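Bronero moves its small business customers off on-site mail servers

Bronero has finished moving 1,237 small business customers from on-site mail servers to hosted email, closing a project that began in October 2022.

The reseller, which looks after IT for firms with between five and 60 staff, said the last group of mailboxes went across in January. Only two customers have kept a server on their own premises. Both have contracts that require stored mail to stay in the building.

The work was carried out with Hedegaard, which runs the data centres, and used a migration tool called Geramis. The tool copies mail, calendars and contacts in the background while staff carry on using the old system, then picks up anything new on the night of the switch. Most customers were moved overnight and had a short list of jobs to do the next morning, such as signing in again on their phones.

Hélène Perron, who led the project at Bronero, said the copying itself was rarely the hard part. More time went on finding out what else was using the old server.

"A lot of firms had a scanner or an accounts package sending messages through it, set up years ago by someone who had left," she said. "The mail would move without a problem and then the invoices would stop going out. After the first few we started asking for a list of every device on the network before we agreed a date."

Shared mailboxes also caused delays. Many customers had addresses such as "sales" or "accounts" that several people opened with the same password. These had to be set up again so that each person signs in under their own name. Bronero now does this as a separate step, at least a week before the move.

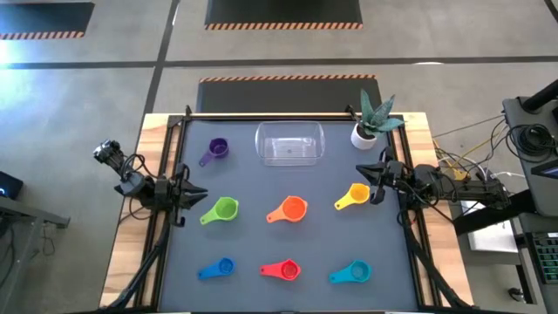 Two robot arms at a work table with coloured measuring cups.

Bronero surveyed its customers once the work was done. Of those who replied, 81 per cent said they had fewer calls to make to the helpdesk than before. The most common complaint was about searching older mail, which some users found slower in the browser than in the desktop program they were used to. Perron said part of this was down to indexing, which can take several days on a large mailbox, and that the helpdesk had been told to explain this at the start.

Cost was the other point raised. Customers who had paid for a server outright and kept it for seven or eight years are now paying every month for each user. Bronero said the gap narrows when power, backup and replacement disks are counted, but accepted that a few of its smallest customers will pay more overall. It has offered these firms a basic plan with smaller mailboxes and no desktop software.

Nearly 1,000 old servers are still sitting in customers' offices. Some are being kept for file storage, but many are switched on and doing very little. Bronero is asking customers to check with it before turning anything off, as a few of the machines still handle network log-ins. It will wipe the disks and take the hardware away for a fixed fee, and will issue a certificate for each disk destroyed.

The next piece of work is file storage. A trial has been running at Edton, a chain of lettings agencies, where branch staff used to connect to a server at head office to open tenancy documents. Files for three of the branches have now been moved to hosted storage, and the rest will follow if the trial goes to plan. The main job so far has been sorting out folder permissions, which had built up over a long period and in many cases gave everyone access to everything.

Perron said customers thinking about the same step should begin by deleting what they do not need. In one Edton branch, more than half the stored files were duplicates or photographs of properties that had been let and relet several times.

Customers who want to be considered for the file storage service should speak to their account manager and have the following ready:

The number of people who need access, including part-time staff
The total size of the files held on the current server
The name of any program that opens files directly from a shared drive
The speed of the internet connection at each site

Sites with a slow upload speed can still be moved, but the first copy may need to be made to an encrypted disk and taken to the data centre by courier. Bronero does not charge extra for this.

The helpdesk hours have not changed. Anyone still having trouble signing in on a phone after the email move should remove the old account completely before adding the new one.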